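Brenora Fold-Flat Drying Rack, Wide

Home > Laundry > Indoor drying > Brenora

Product code: 2159-W
Colour: white or grey
Delivery: 4 working days to most UK addresses

The Brenora is a flat drying rack for jumpers, cardigans and other knits that lose their shape on a line or a hanger. It has a mesh bed stretched over a steel frame, and it stands on four short legs so that air can get to both sides of the garment. The wide model will take an adult jumper with the sleeves out to the sides.

The mesh is polyester with a fine, smooth weave that does not catch on wool. It unclips from the frame at the corners and can be washed at 40 degrees with towels. Please don't tumble dry it.

The legs fold under for storage. Folded, the rack will go behind a door or under most beds. Two racks can be stacked using the Zastach corner pegs (sold separately), which leave enough room between the layers for a thick knit. We don't advise stacking more than two. 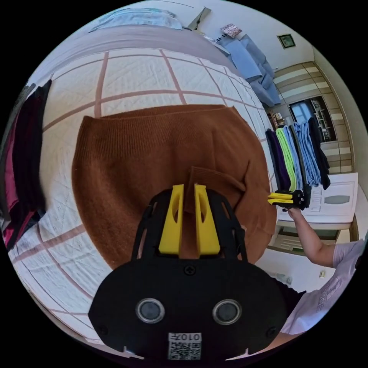

Wet wool is heavy, and most of the stretching happens between the basin and the rack. Support the garment from underneath with both hands when you lift it. Roll it in a dry towel and press down along the roll, but do not wring it. Then lay it on the mesh, pull the side seams straight, and set the cuffs and hem to the width you want. Turn it over once the top feels dry. A mid-weight jumper usually takes a day and a half in a heated room, and longer in an unheated one.

Keep the rack away from radiators and out of strong sun.

Specification

Open size: 117 cm x 75 cm
Leg height: 18 cm
Frame: powder-coated steel
Mesh: polyester, removable
Maximum load: 4 kg, evenly spread
Guarantee: two years on the frame, one year on the mesh

In the box: frame, mesh, four corner clips, one spare clip, instruction sheet.

Spares and extras

Replacement mesh, wide
Replacement corner clips, pack of four
Zastach corner pegs, pack of four
Ositz wool wash, unscented

The older Lai rack used a different clip and its mesh will not fit the Brenora. If you are not sure which one you have, look at the corners. The Lai has a round hole in each corner and the Brenora has a slot.

Customer comments (2 of 44)

Nayeli Escobar
Bought the wide one for hand-knitted cardigans. It is steady on a tiled floor, less so on thick carpet. The clips were stiff the first few times but have eased off. I would have liked a handle for carrying it.

Mercedes Huamán
Does the job. I use it over the bath overnight and fold it away in the morning. Measure your bath first, as it only just spans mine.

Returns

Unused racks can be sent back within 30 days in the original box. We can't take back a mesh that has been used, unless it is faulty.

Page last updated Mar 29, 2022. The grey model is out of stock until April.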